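Tabletop Gripper Set - README

Last updated: November

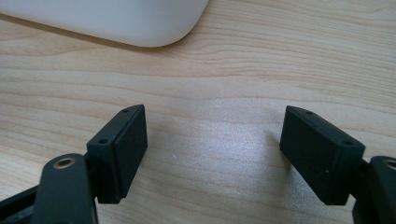 Camera view from the hand-held gripper, fingers open over the table.

Student project data from the Saarela robotics club. The set has 2397 recorded episodes, of which 1645 passed review and are in the main split. The rest are in `extra/` and should not be used for training without checking them first.

What is in it

Each episode is one short tabletop task done by hand with the gripper: pick, place, push or turn over. There are 23 tasks. The list is in `tasks.csv` with the wording we gave to the person holding the tool. Two of the tasks (cap on bottle, card from stack) have far fewer good episodes than the others.

Folders

- `main/` - reviewed episodes, one folder each
- `extra/` - failed review or not reviewed
- `tasks.csv` - task number, wording, who recorded it
- `notes/` - session notes, partly in Finnish

How it was recorded

Club members worked in pairs, one on the gripper and one starting and stopping the recording. Every episode is supposed to start with the fingers open. Ville Ahonen's early sessions don't always follow this, so check the first second if it matters to you.

Review was done by Eetu Kuusisto and Vilho Pelkonen. An episode failed if the object left the view for more than 2 seconds or if the recording stopped before the fingers opened again.

Known problems

- Reflections on the tabletop. We left them in.
- Gripper width is missing for part of task 14. The column is there but reads zero.
- Left-handed recordings are not marked.
- Task 9 was reworded halfway through. Both wordings are in `tasks.csv`.

Use

Free for school and club work. Please name the club if you publish results. Loading scripts are in the Nostby folder, which Lenni Juntunen looks after - ask him before changing the file layout, the scripts depend on it.

Still to do: session notes into English, second review of task 14.

4 comments · 2 shares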